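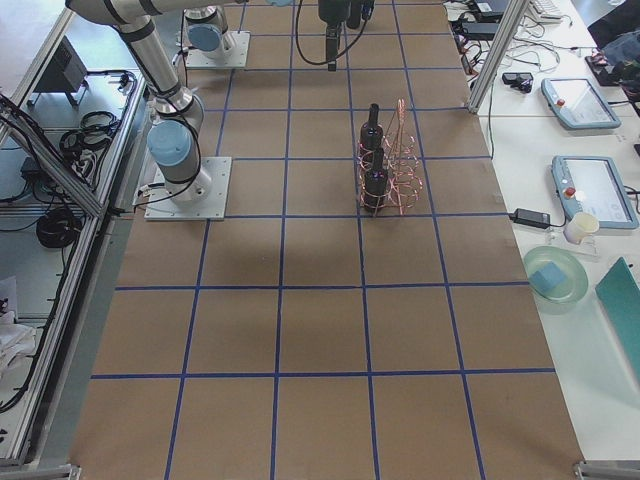

Poste à deux bras, quadrillage bleu, casier à bouteilles et deux bouteilles sombres.

Cahier d'atelier, projet Pesine
23 octobre 2024

Tâche du jour : prendre une bouteille sur le papier et la mettre dans le casier en fil cuivré, puis l'inverse. Le but est d'enregistrer des démonstrations pour le modèle Ullus, d'abord à la main (on guide le bras en mode libre), ensuite par télécommande avec la manette Tefera. J'écris aussi pour Shanthi, qui reprend le poste après moi, donc je mets tout, même les choses un peu bêtes.

Préparation. J'ai vérifié la charge déclarée sur les deux pupitres. Sur l'un, la masse de la pince était encore celle de l'ancien outil, et en mode libre le bras montait tout seul, lentement, ce qui est désagréable pour la personne qui le tient. Corrigé. Il faut faire cette vérification après chaque changement de pince, avant de toucher au mode libre. J'ai laissé le plafond de vitesse à 400 mm/s pour la télécommande.

Guidage à la main. Première série le matin. Le geste d'approche est facile, on descend droit, on ferme, on lève. Le problème commence au-dessus du casier. Les anneaux sont en spirale et l'ouverture n'est pas beaucoup plus large que la bouteille, alors on corrige avec le poignet, et en corrigeant avec le poignet on pousse aussi le coude sans le vouloir. Dans les courbes on voit très bien ce petit mouvement du coude, un aller et un retour, qui ne sert à rien et que le modèle va apprendre comme le reste. J'ai essayé de tenir le bras avec les deux mains, une sur l'avant-bras et une juste au-dessus de la pince. C'est mieux, mais la main du bas passe devant la caméra du poignet. J'ai supprimé ces essais.

Conclusion provisoire pour moi : à la main pour enregistrer les points de passage, par télécommande pour les trajectoires complètes.

Télécommande. Après le repas je suis passé à la manette. J'ai demandé que chaque démonstration commence dans une case tirée au sort par le script, sinon on choisit toujours les mêmes cases, celles qui sont confortables pour l'opérateur. Je m'étais aperçu en avril que presque tous mes départs étaient du même côté de la table, et le modèle ne savait plus rien faire dès qu'on changeait de colonne. La bouteille est saisie par le corps, verticale. On la tient ainsi au-dessus du papier un instant avant de partir — je compte dans ma tête — parce que la fermeture de la pince est enregistrée avec un peu de retard sur la vidéo, et si on lève trop vite, la bouteille semble partir avant d'être prise.
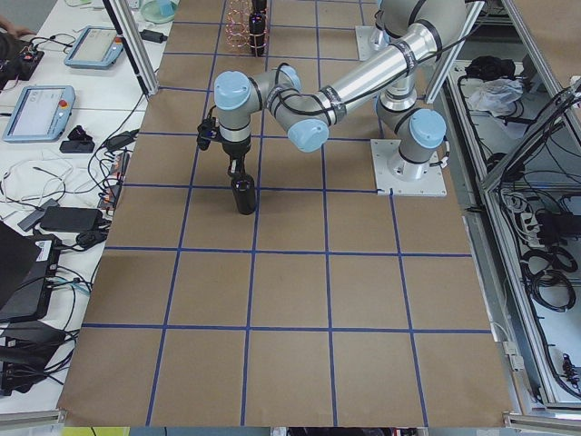

Shanthi Matubbar m'a répondu dans la marge du plan d'essai qu'elle n'est pas d'accord avec cette pause. Selon elle, un arrêt dans la démonstration devient un arrêt dans la politique apprise, et le robot risque de rester bloqué au-dessus de la table sans savoir si c'est le moment de partir. Elle préfère qu'on recale les horloges et qu'on fasse un geste continu, même plus lent. Elle ajoute que sur le poste Vendalico elle a dû couper les pauses à la main dans toutes les séquences, et qu'elle n'a pas envie de recommencer.

Elle a raison sur le fond. J'ai donc mesuré le retard en fermant la pince à vide, plusieurs fois de suite : 70 ms, assez stable. Je l'ai mis comme constante dans le script de conversion. Ce n'est pas très élégant, mais ça permet d'enlever la pause. Les séquences faites avant cette correction portent l'étiquette « pause » et je propose de ne pas les mélanger avec les autres. À Shanthi de décider si elle veut les garder comme comparaison.

Autres remarques sur la manette :

Le gain en rotation est trop fort. Pour incliner la pince de quelques degrés il faut presque ne pas bouger les doigts. Je l'ai divisé par 2 et le geste est devenu beaucoup plus calme.

Quand on regarde la table directement, on juge mal la hauteur. Quand on regarde seulement l'écran de la caméra du poignet, on juge bien le centrage entre les doigts mais on oublie le deuxième bras. J'ai fini par alterner : les yeux sur la table pour le trajet, l'écran pour la descente. À noter dans la consigne des opérateurs, qu'ils fassent tous pareil.
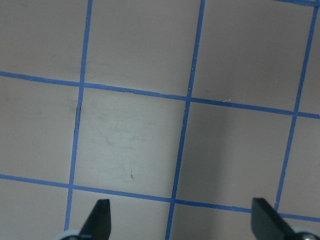 Pour le retour à la case, je voudrais une règle simple. On ouvre la pince, on remonte à la verticale, et seulement après on tourne le poignet. J'ai fait l'erreur deux fois de suite, de tourner en remontant, et un doigt a touché le col de la bouteille. Elle n'est pas tombée, mais la séquence n'est pas propre et je l'ai marquée comme échec.

État du jeu de données ce soir : 1 673 séquences au total, toutes tâches Pesine confondues, échecs compris. La copie vers le serveur a duré environ une heure et les fichiers s'ouvrent bien.

À faire :
— remesurer le retard de la pince après redémarrage complet, pour savoir si la constante reste bonne
— fixer le gain de rotation dans le fichier de configuration, pour le moment il est changé seulement dans la session
— écrire la règle du retour dans la consigne
— essayer la dépose dans le casier avec le deuxième bras, vitesse réduite, une personne près de l'arrêt d'urgence
— demander à Shanthi quel seuil elle utilise pour détecter les pauses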